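16 January 2022

Back at the bench with the Sturnach loom motor, no wait, wrong notebook page, that one goes in the July section. Today was all dye. I finally got around to the walnut batch Kinga Kocsis has been asking me about since forever, and I'm pretty happy with it!

Weighed out 332 grams of the Follesell wool (the cream, not the gray, we're down to the last cone of gray) and soaked it overnight in plain tap water. Three skeins, tied loosely in figure eights so the middle bits don't come out pale like last time. Husks went in the big pot, brought up slowly to 70 C and held there. The Nurmi hot plate overshoots like crazy on the first heat, so I turned it down early and watched it. Still climbed more than I wanted.
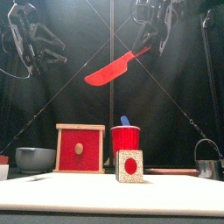 Pulled the first skein after 92 minutes. Nice warm brown, a bit like strong tea, maybe slightly redder than the card from Prisora. Second one I left in while I ate lunch, and it's a good shade darker. The third is still sitting in the cooling pot and I'm not touching it until tomorrow (please, everybody, do not stir it).

Antigoni Deligiannis thinks an iron dip would push it toward charcoal. I'd like to try that on half a skein first, because iron made the last lot feel scratchy and I don't want to ruin the whole thing.

To do: label the first two before I forget which is which, strain the husks and save the liquid in the lidded bucket, order more gray. Also the kitchen scale eats batteries, bring new ones.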